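ok so a few of you asked how the old computer thing is going, the one where I try to fix up dead desktops before they go in a landfill. long thread, typing on my break, sorry in advance
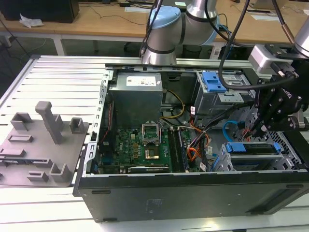

started in December when my aunt cleared out her garage in Monbridge and I came home with a trunk full of towers. had no plan. my plan was "surely one of these works"

none of them worked. well, one of them turned on and screamed

first thing I learned: the neighbors find out. you carry ONE computer up the stairs and by the end of the week there are three more outside your door with sticky notes on them. "runs slow." "free." "ask Glenys"

Glenys is Glenys Bellamy, second floor. she had her late husband's machine and wanted the photos off it before it went anywhere. so that became job number one and everything else had to wait

if you take one thing from this thread: pull the drive and COPY IT before you start messing around. don't wait till you've reinstalled. don't think "I'll just try one thing real quick." I have tried one thing real quick. it was my own drive and my own college papers, so no great loss to the world, but still

Glenys's photos were fine btw. 13 years of them. mostly of a boat

she brought me a lemon cake and sat there naming everybody on the boat. best afternoon I had all winter

ok practical stuff since people keep DMing

buy the cheap magnetic tray for screws. I used a muffin tin for the first month, one cup per part, and it worked great until I picked it up by the wrong end

take pictures of the cables before you unplug anything. you will NOT remember. the tiny ones for the power button are the worst, the lettering is about as big as a grain of salt and half the time it's printed under the thing you need to plug in

new clock battery. costs next to nothing. if a machine thinks it's twenty years ago every time you start it, that's probably your problem, and I threw out a perfectly good board before somebody told me

canned air goes fast and it's pricey. I switched to a soft paintbrush and a hand bulb from the camera aisle. do it outside. I did the first one in the kitchen and we were eating dust for dinner

don't open up the power supply. just don't. swap it or leave it. this is the one thing I'm strict about and I'll keep repeating it

money, bc my brother asked if I'm "running a business now" lol no

I've spent some 200 dollars since I started. most of it was solid state drives, the small ones, used. those make more difference than anything else you can do to an old machine. went from go-make-coffee slow to totally normal

the rest was thermal paste (bought way too much, will be buried with it) and a monitor cable I already owned but coudln't find

Stuart Inskip who runs the repair table over in Garside gave me a box of spare memory and a lot of advice. his big one is write on the case with tape what you've tested and when. I rolled my eyes. then I tested the same dead stick twice in one night, so now there's tape on everything

he also says don't get sentimental about a machine. strip it for parts and move on. I'm bad at this. there's a big ugly beige one I've decided is going to live and it's eaten three weekends

where do they go: so far 2 went to the after school room at the Pinon library and one to a guy down the hall who needed it for job applications. he got an interview! no idea how it went, haven't wanted to ask

the library ones took forever to hand over bc I wanted them wiped properly and that runs for hours. start it before bed. put a note on it so your roommate doesn't turn it off to charge her phone. ask me how I know

for software I put a free Linux on most of them, the plain looking one with the menu in the corner. kids don't care. they found the card game in under a minute

adults care a little. I made a one page sheet with where's the internet, how do you print, how do you turn it off. the printing part is a lie, printing never works

somebody asked what to do with the ones that can't be saved. the recycling place on Gellis road takes them, but call first, they changed their hours in January 2024 and I swear the sign still has the old ones. drives come out before anything gets dropped off. take those home

and pls stop putting monitors in the regular trash, I can see you from my window, building C

things I need if anybody's local: keyboards. so many keyboards. everyone gives away the tower and keeps the keyboard. also power cords, the ordinary kind, check your closet, you have four

don't need: printers. do not bring me a printer. there are already two in the hallway and my roommate has stopped speaking to that end of the apartment

total on the "to do" shelf right now is 19, which is a lot for a one bedroom plus den. the den is gone. we don't talk about the den

to the person who asked if it's hard to learn — not really? I sell shoes. I watched some videos and broke a few things that were already broken. mostly it's patience and a decent lamp

ok break's over, will answer replies tonight. if you left the tower with the blue sticky note please tell me the pasword, the note says "usual one"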